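Plate Racking, Two Arms: README and Recording Rules
Version 3
Maintained by Siobhán Brophy and Beathag McIver, Mulport site
Last edited Jan 7, 2023

What is in the set

3557 recordings of two-arm robots handling plates at a table with a wire rack. Each recording has the joint positions of both arms, the gripper openings, the camera streams and a short text label. The Trurville recordings are kept in their own folder and follow version 2 of these rules, so check the folder before mixing the two.

Rules for operators

Set the table before you start the recorder. Once it is running, hands stay out of the work area until the recording has been closed.

Both grippers start clear of the rack and clear of the plate.

Take the plate by the rim. Do not push it along the table to get a better hold. If the first grip is poor, open, back off and try again in the same recording. Retries are kept and tagged "regrasp".

If one arm has no part in a move, park it where it can't touch the other. Arms crossing over the rack is a stop.

Stop button within reach at all times. Any contact hard enough to shift the rack ends the recording. Tag it "contact" and leave the file where it is. Do not delete it.

Wipe the table every 8 recordings. Small specks between wipes are fine.

Rules for labels

Name a plate by its colour and by where it is, e.g. "pink plate, flat on table". Two plates in the rack may share a colour, so colour alone won't do for those. Count rack positions from the front.

Write what the arms do and leave out what you think they were meant to do. "Right gripper holds rim" is a good label. "Tidying up" is not.

Reference views

Seven plates in the rack and the pink one out of it, first flat on the table, then held by the rim in the right gripper.
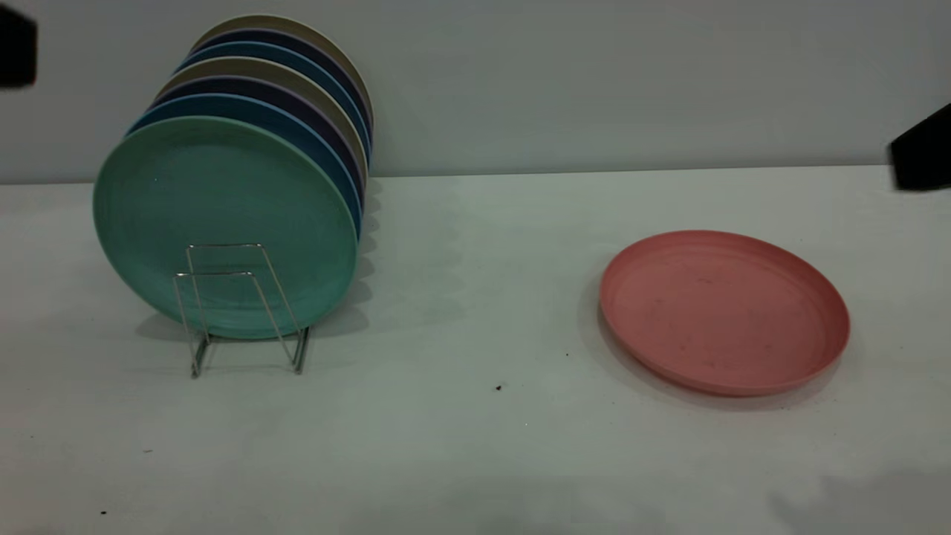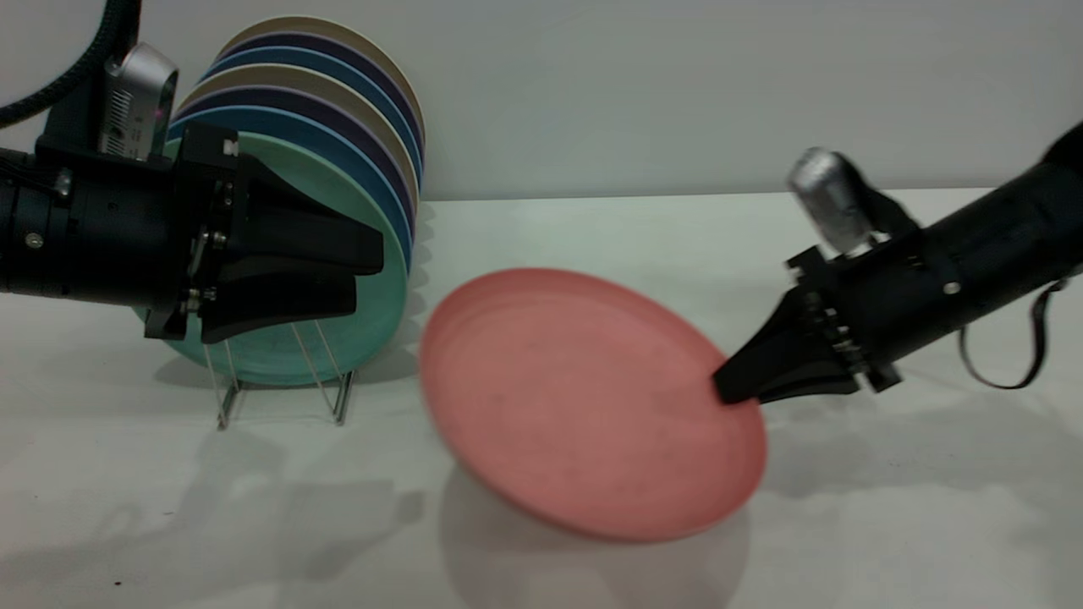

Known problems

Blur on the held plate in some stills. Use the joint data for timing.

Labels from before May use "blue" for both blue and navy. Beathag is working through them using the Caputo label tool.

Clock drift between the two arm logs in the Vellen folder, roughly 2 frames. Not yet corrected.

Send corrections to Siobhán with the recording number and the rule it breaks.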